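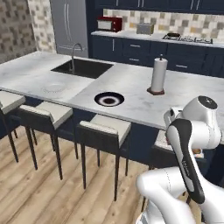
May, open day, sim bench

Doors at 11, first group in before the coffee was ready. Ran the kitchen task on the big screen all morning – same island layout as last week, arm parked at the right end, bowl near the front edge by the stools. Nkrumah Abugri did the talking and I drove.

Used the Dornolis build, seed 3665, capped at 1000 steps per episode. Six episodes for the first group, then resets only while people asked questions. Two timeouts, both on the approach to the bowl. Gripper came in too low over the stools side and the planner kept backing off. Need to look at the clearance setting before the Osei people come.

Visitors from Janorness wanted to know if the plate is really there. Fair question, it is almost see-through against the marble and from the back of the room you lose it completely. Change the plate material or swap in a darker one.

Other things asked: why navy cabinets (came with the scene), can the faucet run (no), how long a reset takes. Didn't have a number for the last one. Time it.

Drirnero laptop dropped the display once – cable, replaced.

Recent entries
Plate and bowl assets, notes
Reset script, second try
Planner clearance near stools
Osei visit, to do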